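Progress report to the Zalier Fund, January 2024
Prepared by Benedetta Longo, Divley Workers' Legal Desk

## Intake and casework

The desk opened 1486 files in the reporting period, against a grant target of 100 per month. Wage claims remain the largest category, followed by work permit renewals. The Salinas office handled 23 retaliation complaints from packing and kitchen workers, all logged under the revised intake code.

Rosalba Dal Bello completed the interpreter roster for Salinas. Semelley still lacks evening coverage in Mixteco.
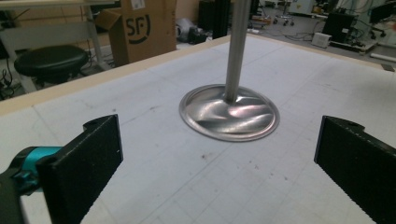
## Outreach and training

Know-your-rights sessions were held at both sites. Printed wage-record booklets distributed: 2444. The Spanish edition was reprinted once with a corrected filing deadline on page four. Attendance sheets are held at the Divley office and can be sent on request.

Two items carry over to the next period:

- Signing the clinic space agreement in Semelley
- Moving closed paper files to the shared case system

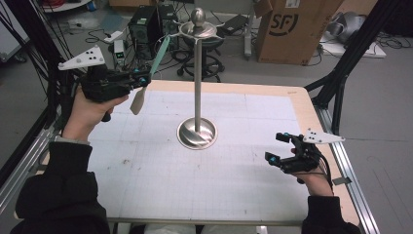

**Will the Semelley delay change the budget request?**

The request stays the same. Unspent rent moves to interpreter fees under the line transfer rule in the grant agreement, and the transfer form will be filed in February.

## Spending

Personnel and printing are within budget. Travel is over its line, owing to extra hearings at the regional labor office. A revised travel schedule is attached as Annex B.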